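Renedon Community Help
Section: Craft rooms and shared workspaces
Subject: Pink modelling material on steel plates and a white table top

Asked by Iman Ragab, 25 Nov 2018

I should be grateful for advice on the care of a white table and the stainless steel plates used on it. Our association keeps one room for model work at the El Fassi centre, and the members work with a soft pink modelling dough. I have recently been asked to write the cleaning instructions for the room, the previous sheet having been lost when the cupboards were moved.

Two matters concern me. The first is the pink material, which is torn into pieces during work and leaves fragments on the metal. The second is the table itself, which has acquired a number of faint marks. The centre expects the surface to be returned in reasonable condition when our agreement ends in March, and a deposit of 40 pounds is held against it.
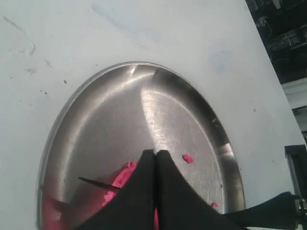 Should the dough be removed from a steel plate while soft, or left to harden first?

Larger pieces are best lifted while they are still soft, and the thin film that remains may be left to dry and then brushed away.

That is the advice I received by telephone from the supplier, Fonlow, and I would welcome confirmation from members who have applied it over a longer period. I would also like to know whether any ordinary household product is suitable for the table. The present stock consists of washing-up liquid, white vinegar and a cream cleaner.

2 answers

Answer from Souad Naciri
Accepted by the person who asked

The supplier's advice is sound for dough of the usual water-based kind. Please check the tub before proceeding, as oil-based modelling clay does not dry in the same manner and must be wiped off with a dry cloth before any washing is attempted.

For the plates, I recommend the following procedure.

Gather the loose pieces by pressing a ball of the same dough on to them. It will pick up small crumbs more effectively than a cloth. Discard that ball if it has collected dust.

Remove what remains with a plastic or wooden scraper. Metal scrapers should be withdrawn from the room altogether.

Wash in warm water with a small quantity of washing-up liquid, rinse, and dry at once with a soft towel. Plates left to drain will show water spots.

Do not put the scrapings down the sink. Our own drain at Stesberg was blocked in this way and the repair cost 55 pounds, which the group was required to meet.
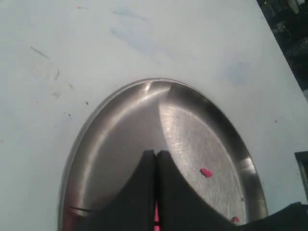
Table tops call for more patience than plates, and your instructions should treat them separately. Begin with a damp cloth and washing-up liquid, and proceed to anything stronger only after testing a corner that is normally covered. Faint blue smudges such as the large one beyond the end of the tray may be ink or paint, and the two require different treatment. Surgical spirit on cotton wool will often move ink, whereas dried paint is better softened under a wet cloth for 5 minutes and then wiped. Open a window when using spirit and keep it away from any heat source. I would not use the cream cleaner on a matt surface, where it may leave a shiny patch that cannot be put right.

Fine scratches on the steel are a matter of appearance only. They may be reduced by polishing along the grain, but in a working room I would leave them alone.

Answer from Dalia Shawky

I agree with most of the above but consider the vinegar unnecessary. We have never needed it. A sheet of baking paper under the work saves a good deal of washing up, although it does slide about on metal and some members dislike it for that reason.

With regard to the deposit, it would be prudent to ask the centre to inspect the table with you before the agreement ends. 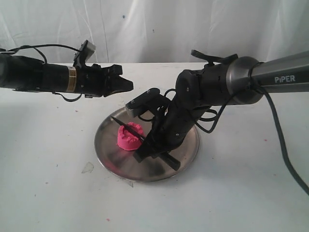 Any marks that were present when you took the room should be entered on the inspection form and signed by both parties. Our landlord accepted such a form without difficulty. I believe a blank copy is kept in the documents area of this site, under room hire.

Comment from Iman Ragab

I thank both members for their replies. The tub states that the dough is water-based. I shall remove the cream cleaner from the cupboard and write to the centre regarding an inspection.

Comment from Ilham Belkadi

Could the location of the blank form be confirmed? I am unable to find it under room hire.

This page has been viewed 3,519 times. Further answers may be submitted by registered members.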